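5 December 2020
Lillico bench, denture base trials, Saturday session

Came in for a quiet few hours and ended up staying until the light went, as usual. I wanted to get the Undareck resin sorted out before we all forget what we did in July, because my notes from back then are thin and I know at least two of you have been asking me which batch was which. Sorry about that! I have now been through the whole shelf and the old July plates are labeled R for Riviere and U for Undareck, with the batch written on the back in pencil. Please don't wipe it off.

Started with the lower full denture bases, one in each resin, on the same stone model (model 1681, the one with the chipped heel on the left side, which doesn't matter for this). Both were packed by hand and both went through the long overnight cure on Friday, so this morning was only deflasking and trimming. The Riviere base came out of the flask very sweetly, hardly any flash, and I was pleased with myself for a good ten minutes. The Undareck one had a pale, chalky patch on the lingual side, close to the midline, and it did not polish away. I went over it with pumice on the slow lathe, then again after lunch, and it is still there if you tilt the base toward the window. My feeling is that I packed it too early, while the dough was still stringy - I was in a hurry on Friday and it serves me right.

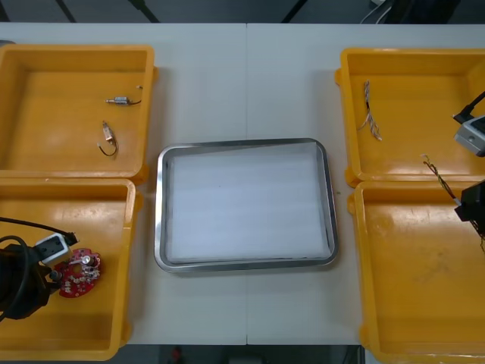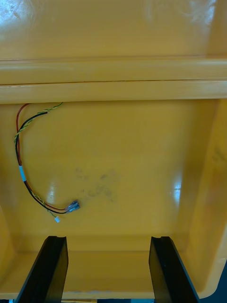
Does a chalky patch mean the whole base has to be remade?
For a patient's denture, remake it. Porosity that survives polishing goes deeper than the surface, and it will hold stain and weaken the base. For a bench trial like this one, keep it, mark it, and use it as the bad one for comparison.

So the Undareck base stays on the shelf with a red dot on it. I'll pack another on the same model next week and wait properly for the dough stage this time, lid on the jar, no peeking.

Polishing notes, while I remember them. I took the Riviere base up to 3000 grit by hand before the rag wheel, and I'm not convinced it earned the extra time. Stopping at 900 and going straight to pumice gave me nearly the same shine on the flanges. The palate on an upper might be another story, so I'd like somebody else to try that before we change the sheet.

The Clikdale articulator is sticking again at the incisal pin. I cleaned the wax out and put a tiny drop of oil on it, and it moves, but grudgingly. If it slips on you, tighten the side screw first and then check your bite height again.

Still to do: soak both bases in water over the weekend, check the fit at the heels on Monday, order more separating fluid.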